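Ticket: Ear tag reads not reaching herd record after weigh session
Product: Undow herd software, desktop and yard tablet
Site: Gunnlaugsson feedlot, north yard
Opened by: Carmela Paredes
Assigned to: Amerley Abubakari
Opened: Friday, September 3, 2021
Status: Closed

Carmela Paredes wrote:

We ran steers through the crush this morning and the tablet beeped for each tag as usual. When I synced at lunch, the desktop showed the weights but left the tag column blank for the last two pens. The first pens are fine. I need the tags matched to weights before the buyer's truck is booked, and the movement papers can't be printed with blanks in them.

The reader is the Surnent panel on the left side of the race. Scale head is the same one we have had since December. I restarted the tablet and synced again with no change.

Amerley Abubakari wrote:

Thanks. Please don't delete the session from the tablet, even if it shows as synced. Two questions. Were the last two pens bought in, or bred on the place? And can you open one of the blank rows, press Details, and send me what it says under Source?

Carmela Paredes wrote:

Bought in, both pens, from Drameten. Source says "Panel, unmatched." There is a long number under it that does match the tag on the animal. I walked out and checked one.

Amerley Abubakari wrote:

Then the reader is working and the number is being saved. The desktop won't show a tag in the column until it exists in the herd list. For bought-in cattle that happens when the purchase file is imported. Please look under Purchases and tell me whether the Drameten lot is listed as Imported or Pending. 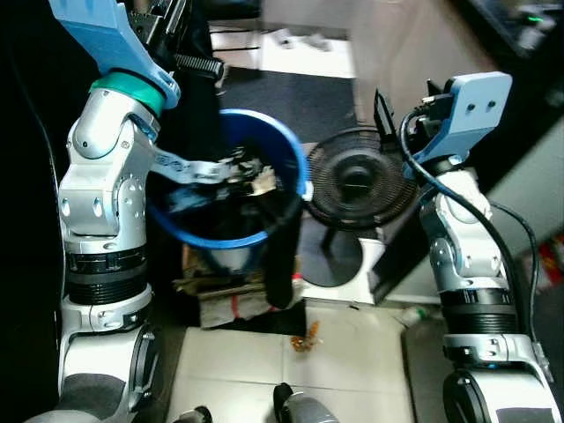

Carmela Paredes wrote:

It says Pending. I loaded that file the day they came off the truck and thought it had gone through. When I press Import now I get "Row 8: tag length not valid" and it stops.

Amerley Abubakari wrote:

Please attach the file as you received it. If you have opened it in a spreadsheet and saved it, I would like the copy from the original email instead.

Carmela Paredes wrote:

Attached both. I did open it and save it, to add the pen numbers.

Amerley Abubakari wrote:

Found it. The original is clean. In the saved copy the spreadsheet turned the tag numbers into rounded figures, and row 8 also lost its leading zero. The import stops at the first bad row, so nothing after it was checked.

Steps:
1. In Purchases, discard the Pending lot. This does not touch the weigh session.
2. Import the original file.
3. Add pen numbers inside Undow with Assign Pen.
4. Open the weigh session and press Rematch Tags.

The import limit is 1000 rows per file, and you are well under it.

Carmela Paredes wrote:

Steps 1 to 3 done. Rematch filled everything except 5 rows. Those still say unmatched.

Amerley Abubakari wrote:

Are those five in the original file at all? Search for the last few digits.

Carmela Paredes wrote:

No. Called Drameten. They were retagged before loading and the seller sent the old numbers. A corrected list is coming by email.

Carmela Paredes wrote:

Corrected list imported, Rematch run again, no blanks left. Movement papers printed. You can close this.

Amerley Abubakari wrote:

Closing. I have filed a separate request for the import to list every bad row in one pass, and for the desktop to show a warning when a purchase lot is still Pending at sync.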